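Tabletop Kit Planning Sheet: README

Maintained by Jiahui Cheng and Zihan Hao
Last revised February 10, 2019

What this is

A parts list, a cost template and some notes for groups that want to set up a single-arm tabletop station for pick-and-place work with kitchen items. We wrote it while planning our second station at Nestura and kept adding to it as the orders came in. It covers what to buy, in what order, and which lines we got wrong the first time.

It does not cover software, training or floor safety. Ask your own site people about the last one before you order an arm.

Files

budget.csv: one row per item, with quantity, unit price, supplier, lead time and a column for the person who approved it
spares.csv: parts that wear or get lost, with reorder levels
layout.txt: table dimensions, hole spacing and reach limits
quotes/: supplier quotes with the account numbers removed

All prices are in US dollars, before tax. Shipping is its own row. If you fold shipping into the unit price you will not be able to compare suppliers later.

Order of purchase

1. Arm and controller. Longest lead time. Ours came through Korton, and the quote was good for 40 days. Approval on our side took longer than that, so we had to ask for a new one.
2. Table. Order it only after you have the drawing for the arm base. Our first table had the wrong hole spacing and went back to Caputo at our expense.
3. Gripper and fingers. Get the fingers quoted as a separate row from the gripper body. They are replaced on a different schedule.
4. Wrist camera, mount and cable. Buy 3 cables. The cable bends every time the wrist turns and it is the part we have replaced most often.
5. Objects for the table. Leave this until the gripper is on site and you can measure how far it opens.

Budget notes

The small lines add up. Bolts, cable ties, adapters, tape and a decent set of hex keys came to $1048 on the first station, and we had planned for nothing at all. The template now has a "small hardware" row filled in at $1000. Change it if your shop already stocks these things.

Keep the service contract out of the equipment total. Ours is paid from a different account, and having it in the same sheet held up the October order until someone split it out. The column "fund" is there for this reason.

Zevum quoted us a complete station at a fixed price. We did not take it, mostly because the table could not be changed. If you have no one to do assembly, a quote like that is worth getting. It is in the quotes folder for comparison.

Object set

We use toy food and plastic tableware. Plates, bowls and cups should come in more than one color. Include some pieces that are awkward to hold: a bottle lying on a plate is a different job from a banana on the bare table, and a cup with a small handle is different again.
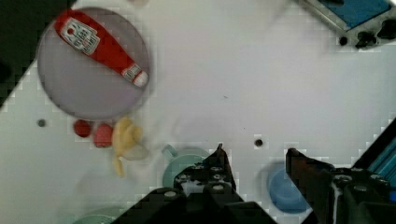 Buy two of every object and put the second one in a labeled box. Toy food lines get dropped by suppliers without notice, and a replacement from another maker will have a different size and surface. Write the supplier's item code in spares.csv on the day the box arrives.

Plan for table space as well as objects. The usable area is smaller than the tabletop once you allow for mounting holes, the arm base and anything standing along the sides. Mark the reach limits from layout.txt with tape before you decide how many pieces to order.

Known gaps

No row yet for disposal or resale of old equipment.
Lead times are from our own orders only.
The finger replacement interval in spares.csv is a guess and needs a full year of records.
Power and network drops are missing. Our building already had them.

Changes

Corrections go to Zihan Hao. Please send the row number along with the new value, and attach the quote if it is a price.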